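3/13/25

Rind, second dummy. Read it through twice at the bench, once silent and once out loud, and I still don't buy the middle.

Spreads one to five are fine. Kid finds the orange peel, kid keeps the orange peel, the rhyme is loose enough that you don't hear it coming. Then on spread six the grandmother explains what the peel stands for, and after that every page explains it again. The manuscript was 600 words when it came in. It is longer now, and as far as I can tell all the extra words went to the grandmother.

The note from Trarkach says children "need the message stated." Maybe. I'd like to know which children. Onedness had its message on the back cover and nowhere else, and the complaints we got were about the glue.

Rhyme problems, for whoever has the file next:
"orange / door hinge" is a joke for adults. Cut.
"again" rhymes with "rain" on one page and with "ten" two pages later. Pick one.
The page about the bus has an extra beat in line three. I tripped on it both times.

Format. Now 23 pages of story plus ends, and that doesn't fold into anything. Either we lose a few or we pad, and I know which one I'd vote for. Trimmed a copy down to 17 by taking out every page where somebody explains something. It read better. It also ended a bit suddenly, so I put one back.

Sound button: still in the plan, still against it. The idea is a crunch when the kid presses the peel. Cinura quoted on 2000 copies and the quote leaves out the battery door, so I don't trust the total. My bigger worry is that a reader presses the button on spread two and never gets to spread three. We had the same argument over the pop-up tabs and I lost that one too.
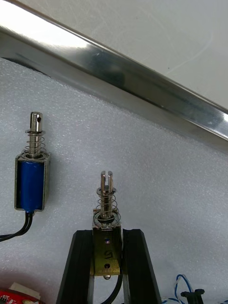
Comment penciled on the dummy when it came back: keep the button, lose the grandmother's speech, and stop treating every noise as a failure of the text. Kids go back to a page they can press, and on the tenth time through they know the words by heart.

Fair on the speech. On the button I'd want to see it happen with a real group before I agree, and a group that hasn't been told there's a button. "They know the words" could just mean they know the words on spread two.

To do before April:
Send the short version to Trarkach without saying which pages are gone. See if they miss them.
Ask Cinura for the price again with the door included.
Read both versions to a class, same day, different rooms. Write down where they start to wiggle.
Title. Rind is good. The subtitle ("A Story About What We Keep") does the grandmother's job all over again, on the cover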